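Rehearsal room tips, quick version

Doing this between sets of emails so forgive typos. Stuff we worked out over one winter of band practice in a spare room at home. Some of it's obvious. Didn't stop us getting it wrong.

Cables
Over-under coil, every time. Never around the elbow. Velcro tie on the end that stays with the cable, not in a drawer somewhere. Dodgy one? Knot in the middle and out of the room tonight, or it'll be back in the bag by March.

Amps
Off the floor. A milk crate is fine. Point it at your own head and you'll turn down without being asked. Our old Pundberg combo rattled for months, was the back panel screws. Check yours first before paying someone.

Drums
Old rug, rubber backing, bigger than you think. Mark the stand feet with tape so setup takes 4 minutes and not half the evening. Moongel on the snare, or a folded dish towel if your out. Felts wear down, buy a bag.

Vocals
Speakers in front of the mics and facing away from them. Still squealing, move the speaker before touching the EQ. Wipe the mic grille after, seriously. Unscrew it, warm soapy water, dry overnight, screw back on.

Floor
Hard shiny floors bounce everything back at you. Rug down, heavy curtain on one wall, big difference for not much money. Sweep before you set up. Tripod legs spread wide so keep them out of the path to the door.

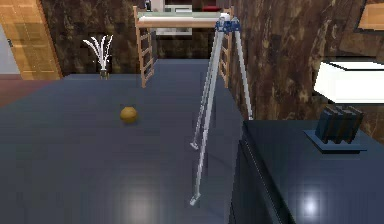
Neighbors
Tell them the hours. Stop at 9 pm even if the last song was going great. We do 3 songs loud, then the rest quiet with brushes.

Recording practice
Phone on a shelf across the room, not on the amp. Name the file right away, song and month. I've got 141 called "new recording" and no idea which one has the good version of Clendley.

Strings
Wipe down after playing. Change all of them togther, not just the one that broke. Spare set lives in the case.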